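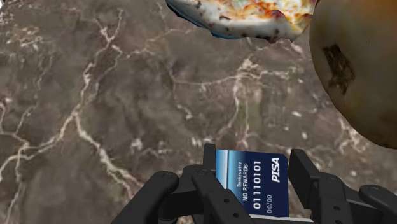 A thousand kitchens, one stubborn card

Ask the lead developer at Hokent what makes a good day and the answer comes fast. "When the arm does something dumb and we get to keep it!"

The team builds practice data for Skurnon, a learning system that picks up household objects after studying examples of someone else doing it. All of the examples are made in simulation, where a person steers a virtual arm and every move is recorded. The current set, called Vutwood, is meant to reach 1,000 runs by November. When we spoke, it had 234.

"People hear that and think we're behind," the developer says, laughing. "But those are 234 runs I'd happily watch again. Each one has a person in it, making choices."

Flat things are the current obsession. A payment card on a marble counter sounds easy until you try to get two fingers around it. "You come in too high and you close on air. Too low and you're pushing into stone. I love that problem, I could talk about it all night."
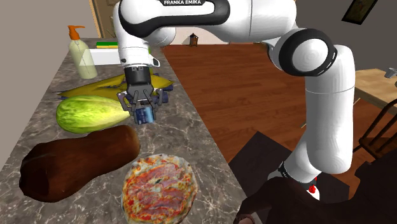 Going in over a blue can, with the squash and bananas close by.

The clutter is deliberate. Pizza, fruit, a pump bottle, all of it gets shuffled between runs, and the sizes can be a little odd. "If the counter is always tidy, the system learns tidy counters. My own kitchen has never looked like that."

Eight people take turns at the controls, and their styles differ more than anyone expected. Some swoop in from the side, others creep straight down. 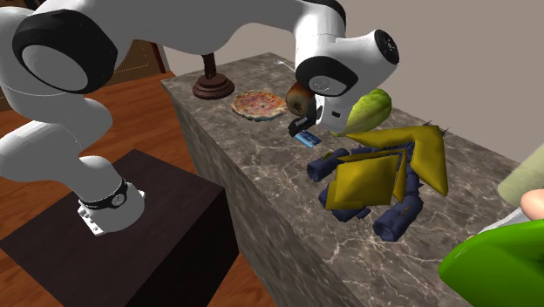 "We keep both," the developer says. "Early on we had a tool called Gape that smoothed everything out, and the runs looked gorgeous, and the system learned less from them. So we switched it off. The little hesitations are the good part, that's somebody thinking!"

Next on the list are spoons.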